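In praise of the office tablecloth

My aunt Archana Agarwal would not let anybody eat at a bare table, even if the meal was one piece of toast, and I suppose I should admit right away that this is where I got it from. So when I read Nisha Pant's column arguing that workplaces should stop "playing house" (her words, and she was quite firm about them), I took it a little personally!

She thinks a microwave belongs in a proper break room, on a counter you can wipe with a rag, and that cloths and cushions only collect crumbs. I grant her the crumbs. I have shaken out enough tablecloths over enough back steps to know all about crumbs. But plenty of people work in places that never had a break room to begin with, where lunch gets heated on whatever low table will fit by the upstairs railing, and somebody wheels over an office chair and calls it a dining chair.

At my old job at Zuvetel we had a table like that. It was ugly for 4 years, and people took their soup back to their desks and ate it looking at email. Then one June a woman from billing brought in a checkered cloth from home, and within a week folks were lingering. They set their bags down. They asked after each other's mothers. I can't prove the cloth did it, but I was there, and I know what I think.

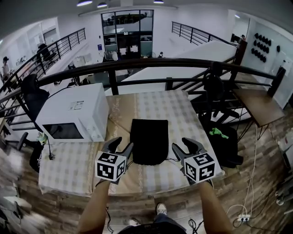 And it costs so little, that's what gets me. A company will spend 400 dollars on a chair without blinking and then balk at 30 for a bit of checked cotton, or at letting the microwave sit on something soft and cream-colored instead of cold laminate. Yes, it has to be washed. Yes, a bag will always end up in the middle of it, and the cord will hang over the side no matter how you turn the thing. Mine at home does the same, and I've stopped fussing over it.

Nisha, if you ever come by, I'll heat you up some dal and you can drop all the crumbs you like.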